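3. 모양 맞추기판이라는 오래된 가구에 대하여
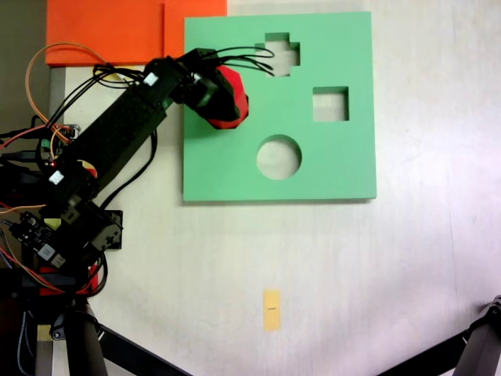 그림 2. 구멍이 세 개(십자, 사각, 원) 뚫린 민트색 모양 맞추기판.

발달 검사의 역사를 다룬 문헌에서 모양 맞추기판만큼 자주 등장하면서 제대로 대접받지 못한 도구도 드물다. 어느 검사실에나 하나쯤 있고, 어느 보고서에나 "표준적인 맞추기판을 사용하였다"라는 문장이 한 번쯤 나온다. 무엇이 표준적이라는 것인지는 적혀 있지 않다. 본 절에서는 이 문장이 그동안 감추어 준 것들을 정리한다. 우리 자신도 예비 연구 보고서에 똑같은 문장을 썼음을 먼저 밝혀 둔다.

3.1 말뭉치와 선정 기준

분석 대상은 살로데로(Salodero) 문고에 소장된 유아 인지 검사 보고서 1204편이다. 이 가운데 맞추기판을 한 번이라도 언급한 보고서가 400편이었고, 판의 구멍 모양을 하나 이상 명시한 것은 139편이었다. 판의 크기와 조각의 두께, 구멍의 배치를 모두 기록한 보고서는 40편에 그쳤다. 나머지 저자들은 독자가 같은 물건을 떠올리리라 믿은 듯하다. 이 믿음의 근거를 찾아 부록과 각주까지 뒤졌으나 수확은 오탈자 목록뿐이었다.

분류는 제1저자와 살레히(Esmaeil Salehi)가 각각 독립적으로 수행하였다. 의견이 갈린 항목은 파크자드(Jamshid Pakzad)가 판정하였는데, 가장 오래 걸린 논쟁은 모서리를 둥글린 사각형을 사각형으로 볼 것인가였다. 최종적으로는 사각형으로 보았다. 살레히는 지금도 동의하지 않으며, 그의 소수 의견은 부록 C에 실려 있다.

3.2 '원은 쉽다'는 합의

문헌을 통틀어 가장 굳건한 주장은 원이 쉽다는 것이다. 원형 조각은 구멍과 평행하게만 들면 어느 방향으로 돌려도 들어간다. 정사각형은 네 방향에서, 십자형도 팔의 길이가 같다면 네 방향에서 들어간다. 회전 대칭만 따지면 사각형과 십자형의 난이도는 같아야 한다. 그러나 보고서의 저자들은 거의 예외 없이 십자형을 더 어려운 과제로 배치하였고, 그 이유를 설명한 경우는 드물었다. 설명이 있는 경우에도 "직관적으로 명백하다"가 가장 긴 축에 속했다.

우리는 이 직관이 틀렸다고 보지 않는다. 십자형은 윤곽에 오목한 모서리가 네 군데 있고, 방향이 조금만 어긋나도 걸릴 곳이 많다. 문제는 대칭의 차수와 윤곽의 복잡도라는 서로 다른 두 변인이 하나의 '난이도' 점수로 합산되어 왔다는 데 있다. 키아니(Sepehr Kiani)의 미간행 검사 지침은 두 변인을 따로 적도록 요구한 드문 사례인데, 정작 이 지침을 따른 보고서는 우리 말뭉치에서 키아니 본인의 것밖에 없었다.

배치 순서도 사정은 비슷하다. 원을 가장자리에 둔 판과 가운데에 둔 판은 아이의 손이 먼저 가는 곳이 다를 수 있다. 손이 먼저 가는 구멍을 '선호하는 모양'으로 기록해 온 관행을 생각하면 이는 사소한 문제가 아니다. 두바이(Naveen Dubey)는 회람용 원고에서 이를 "오른손잡이의 기하학"이라 불렀다. 심사자가 이 표현을 삭제하라고 요구하였다기에 여기에 보존해 둔다.

3.3 조각의 문제

판에 대한 기록이 부실하다면 조각에 대한 기록은 거의 없다고 해야 한다. 손잡이가 달린 조각은 쥐는 법을 미리 정해 주고, 손잡이가 없는 조각은 쥐는 법부터 과제로 만든다. 클러너스우드(Clurnuswood) 공방이 납품한 판에는 손잡이가 있었으나, 같은 판을 물려받은 기관 여러 곳에서 손잡이를 떼어 냈다는 관리 대장이 남아 있다. 사유란에는 "보관이 불편함"이라고 적혀 있다. 이후 이들 기관의 평균 수행 시간은 길어졌으며, 당시의 연례 보고서는 이를 세대 변화로 해석하였다.

파덴트(Padent)사의 판은 반대로 조각이 지나치게 헐거웠던 것으로 보인다. 모라이스(Eduardo Morais)의 현장 기록에는 세모 조각을 네모 구멍에 넣고 자랑스럽게 고개를 든 아이가 나온다. 채점표에는 이를 기록할 칸이 없어 '기타'로 처리되었다. 우리 말뭉치에서 '기타'는 가장 흥미로운 범주이고, 가장 적게 분석된 범주이기도 하다.

색채의 효과는 별도로 다루어야 한다. 조각과 구멍의 테두리를 같은 색으로 칠한 판에서는 아이가 모양을 맞추는지 색을 맞추는지 구별할 수 없다. 바흐티아리(Bakhtiari) 판본은 이를 피하려고 모든 조각을 한 가지 색으로 통일하였는데, 그 결과 검사자들이 조각을 자주 잃어버렸다. 이 판본의 보고서에 유난히 결측치가 많은 까닭을 우리는 아이들의 비협조에서 찾지 않기로 하였다.

3.4 기록 양식에 대한 제안

이상의 검토에 따라 본 연구에서는 판을 사용한 모든 과제에 대하여 구멍의 수와 모양, 구멍 사이의 거리, 조각과 구멍의 유격, 손잡이의 유무, 판과 조각의 색, 그리고 아이가 앉은 쪽에서 본 배치를 기록한다. 마지막 항목은 파크자드의 요청으로 추가되었다. 그가 검토한 도면 상당수가 검사자 쪽에서 그려져 있어, 좌우에 관한 논의 전체를 뒤집어 읽어야 했기 때문이다.

양식은 한 쪽을 넘지 않는다. 두 쪽짜리 초안을 2월에 현장에 배포하였을 때 둘째 쪽은 대부분 백지로 돌아왔고, 한 부에는 아이가 그린 것으로 추정되는 동그라미가 여러 개 있었다. 해당 부는 분석에서 제외하였다. 유격의 측정 절차와 채점자 간 일치도는 4절에서 다룬다.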